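Lavstead issues working rules for two-arm bench cells

Lavstead has released a set of working rules for small two-arm cells used in produce handling trials. The document, drafted by Urmas Raudsepp and Satish Rodrigues, replaces the separate bench notes kept at Menon and Kakorel and applies to both sites from December.

The main change concerns shared reach. Where the work areas of two arms overlap, the cell file must define a common zone, and only one arm may carry a load inside it at a time. The second arm may hold position in the zone with its gripper open. Joint speed limits in the zone are set per cell and signed off before the first run.
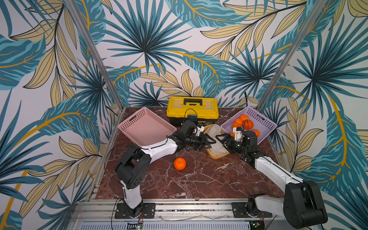 Two-arm cell with citrus, baskets and a tray of foam netting on the bench.

Section 3 deals with the work surface. Fruit, packing material and containers each get a start position, recorded before the run. A loose item outside its start position is logged as a deviation – the run may continue, but the log entry has to name the item. Cables on the moving links are to be checked through the full range of travel at the start of each shift, and again after any change of gripper.

The rules were tested against 1,198 logged runs from Zurora, the trial program led by Dinesh Venkataraman. Of these, 431 would have needed at least one deviation entry under the new wording. Most involved fruit left on the bench between the end of one run and the start of the next.
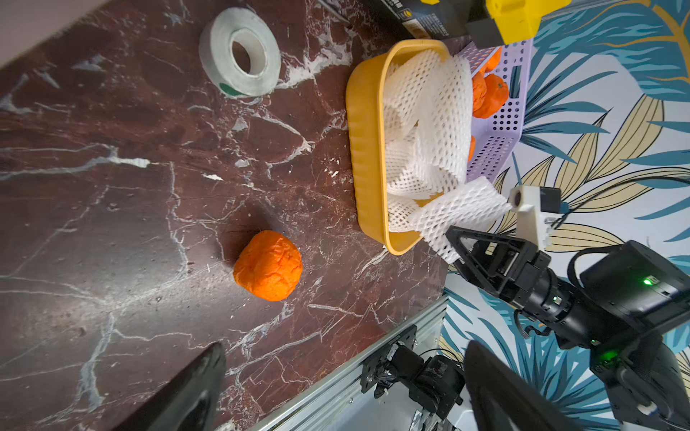
Wrist cameras are covered in a separate annex. Each camera must keep both fingertips in view when the gripper is open, and a reference picture is to be stored whenever a bracket is removed or refitted. Tharun Shenoy, who wrote the annex, said the earlier notes left the timing of that check to the operator. "Two people could follow the same note and end up with different records," he said.

Cells with almost 3,000 runs on the same gripper fingers are due for a finger inspection before further use. Sudheer Mudaliar will collect comments on the inspection interval from both sites. The enclosure section is unchanged.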